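October, notebook 3, Pindivstead shop floor

Started 8:40. Carried over from yesterday: the shelf-picking task, hand-held gripper against the remote rig, same operator for both where we can manage it.

I should say up front that I don't believe the number on the Valente slide. The claim is that 300 hand demonstrations are enough for a policy that puts bottles back on a shelf it hasn't seen. I would like to know which shelf. If it is the same white shelving with a different bottle on it, then all we have shown is that it can find the same white shelving.

Morning batch, hand-held. 23 demos recorded, 16 kept. Reasons for dropping the rest, from my log: tracking jumped when the gripper went in close (most of them), one where the operator set the bottle down and then fixed it with the other hand, one where I forgot to start the recording. That last one is on me. The one with the other hand worries me more, as it would have gone straight into the set if I hadn't been standing there. The Narkora filter passed it. It only looks at tracking quality and gripper width, so a demo where a human cheats looks fine to it.

Rimantas Ķēniņš thinks I'm being fussy and that a few bad ones wash out. Maybe. He said the same about the drawer task and then we spent a week finding out why the arm paused with the drawer half open. It paused because people paused. They were waiting for somebody to tell them they could let go.

Remote rig, same task. Much slower, and everybody hates it, me included. But the arm can do every motion in the file, by definition, which I can't say for the hand-held ones. People bend their wrists in ways our arm won't. Ran the kept 16 through the reach check and several need the elbow where the column is. I want those marked, not quietly smoothed over. The smoothing in Momano moves the path just enough to pass the check, and then the gripper closes beside the bottle.

Total in the shared set is now 1,720 with both methods mixed. I have asked twice for a column saying which is which. Without it we can't answer the only question I care about, whether the hand-held data helps at all or just makes the total look good.

After lunch, went over how we start each recording. People come in to the shelf from all over the place, some with the gripper already half closed.
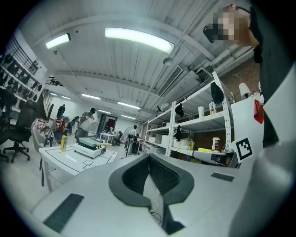

I would rather have a boring start: jaws open, tool held still for a moment, then go. It costs very little. The objection is that the policy will learn to hold still too, and fine, then we trim it, but trim it the same way every time and write down how.

To do
- method column, ask again, in writing this time
- rerun reach check with smoothing OFF
- move the bottles to a different shelf level before the next batch and tell no one who trained the thing
- lens cloth for the gripper, the old one has walked off

Stopped 5:15. Reach check still running on the second machine, please leave it alone.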